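Ticket 252 — label printer drops off network, front desk
Opened by: Aroha Halliday
Assigned: Shayne Hollis
Status: pending, see last entry
Opened 3 June 2021

Aroha: Dadico label printer at front desk goes offline every 27 minutes or so it feels like. Power cycle brings it back. Traker shows jobs stuck in the queue.

Shayne: Pinged it from my desk, fine, then nothing. Swapped network cable. Same.

Shayne: Sleep timer was set to 5 min. Turned it off. Printed 100 test labels no problem, left it over lunch. Offline again when I got back. Not the timer then.

Merle Hoani: is it on a fixed address? the old one was

Shayne: It is not. Picked up a new address after lunch, Traker still sending to the old one. Reserved the address on the router, pointed the queue at it, cleared stuck jobs. Also updated firmware while I was in there, took two goes, first one hung at the end.

Aroha: Working so far. Can it move off the filing cabinet, the lid hits the shelf when I change the roll. Blandine says use one of the white tables.

Shayne: Fine by me but the cable wont reach, need a longer one. Ordered from Olov. Leaving the printer where it is untill that comes.

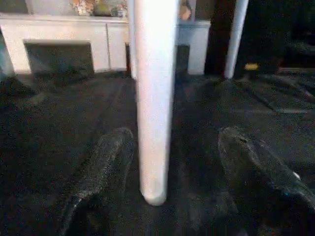
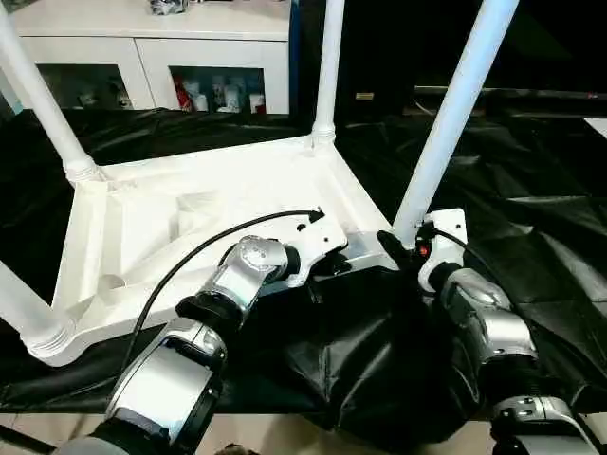

Aroha: Do I need to add the printer again on my computer now the address changed?

Shayne: Leave it as is — the queue lives on the server and your computer just follows it. If a job sticks, restart the computer once and tell me what time it happened.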